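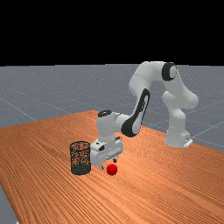
I almost drove past Hedodwood. The sign is small, the turnoff comes up fast, and I was busy fighting with my thermos. So by the time I got to the Piltus Lodge I was late and very ready for coffee, and luckily the woman who runs the place had a pot going already.

She's had the lodge for 13 years and she talks about winter the way other people talk about dessert. "Everybody asks me what there is to do once the lake closes," she told me, pulling out a chair by the window. "I tell them to bring boots and stay longer than one night!"

Her first pick is the Anghel Trail, a 3-mile loop that starts behind the fire station (park on the church side, she says, the other lot doesn't get plowed). You can snowshoe it or just walk if the snow is packed down. "Go in the morning. The light's better and you'll get the warming hut to yourself."

I asked about kids, mine being the sort who lose interest in a trail after ten minutes. She laughed and sent me to the tubing hill at Prultside, one town over. "Mine went every Saturday till they left for college. They still go when they're home, and they're grown men." There's a rope tow now, and a snack window with chili and fries. She thinks the chili was better under the old cook, but she still orders it.

We got onto the lantern walk next, which is clearly her favorite. Last winter 313 people signed up, and she spent most of it handing out cider at the footbridge. "My hands were frozen and I had cider down my sleeve. I'd do it again tomorrow." Sign-up opens in September and the early slots go first, so if you've missed those, try for the late one and eat dinner beforehand.

What about people who don't like the cold at all? She didn't even blink. "Then they can sit right where you're sitting." The lodge has a shelf of puzzles, a big stone fireplace and 40 board games, a few of them with all their pieces.

I ended up staying for lunch (get the potato soup) and walked half the Anghel loop afterward in the wrong shoes. I'm going back in January with the kids and proper boots, and she's already promised us the room over the kitchen, the warmest one in the house.

© Hedodwood Winter Pages | Contact us | Back to top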